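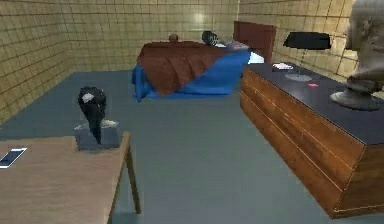 Set up a chore test for a home robot

Can a robot tidy a bedroom yet? You can find out in a simulator this afternoon, and it's great fun! I use the Clernham room set with Kilness as the planner.

Step 1. Pick one chore you can score. "Clean up" is too vague. "Put the phone on the cabinet" works well.
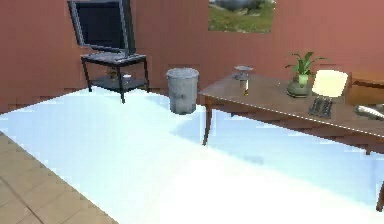
Step 2. Start with big, solid things. Cans and boxes are easy wins. Leave blankets for later (cloth still beats my planner nearly every time).

Step 3. Drive the base through the room with no chore at all. Doorways and chair legs cause more failed runs than grasping does, so fix those first.
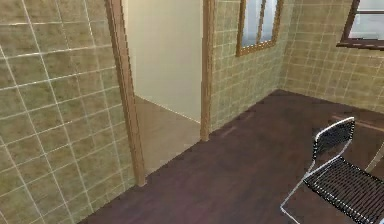 Step 4. Run it overnight, shuffling the start positions. My last batch was 1,350 runs of a single pick-and-place chore, and 768 finished cleanly. Two years ago I got 276 from the same batch size, so I'm thrilled!

Step 5. Watch the failures at 4x speed and write down where each one stopped. 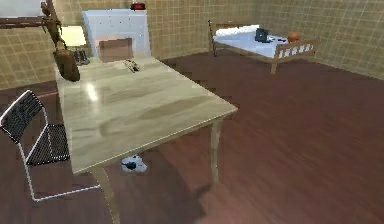
Can I trust these scores for a real home?

Only as a rough guide. Expect lower numbers on real hardware, and retest each chore there before you rely on it.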